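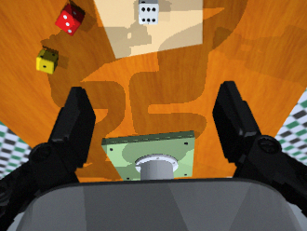
Datasets > Regional Speech > Clotutcombe Place Names

Search this collection

# Clotutcombe Place Name Recordings

Audio clips and a spreadsheet of local pronunciations for place names in the Clotutcombe area. Compiled by Tarek Shawky. Version dated 3 December 2023.

## What is in it

- `clips/` – one WAV file per spoken name, mono
- `names.csv` – spelling, respelling, speaker code, notes
- `speakers.csv` – speaker code, age band, village of childhood
- `CHANGES.txt`

There are 80 place names read by 23 speakers. Not every speaker read every name. People were asked to skip any place they had never said out loud before, so the small farms have fewer clips than the villages.

## How it was recorded

Speakers were shown the name on a card and asked to say it once alone and once in a sentence of their own. Only the first reading is in `clips/`. The sentences often mentioned neighbors by name and are not released.

Most sessions took place in Trilthorpe, in a carpeted room. The 9 speakers from the Gollow side were recorded at home, and their clips have more background noise. A clock can be heard in several of them. It was left in, as filtering it out also damaged the ends of words.

## Columns in names.csv

`name` is the spelling on the current road signs. Where the signs disagree, the older spelling is in `alt_name`.

`respelling` uses plain English letters with the stressed part in capitals, for example TRIL-thup for Trilthorpe. It is meant for readers with no phonetics training. An IPA column was started in December and covers only 12 names so far.

`speaker` matches the code in `speakers.csv`.

`notes` is free text and uneven.

## Known problems

Gollow has two common pronunciations, and which one a person uses seems to depend on which side of the river they grew up on. Both are listed. Please don't merge them.

Serrano is the name of a lane, and older speakers stress the first part. Younger speakers say it the way the surname is usually said. The respelling column gives the older form only – check the clips before quoting it.

Age bands are wide on purpose. Requests for exact ages will be declined.

## License and use

Free for teaching, research and local history work with credit to the compiler. Do not use the clips to build a synthetic voice. The speakers were told this would not happen.

Corrections are welcome. Include the clip file name and the row number.

Contact the compiler | © Tarek Shawky | Back to top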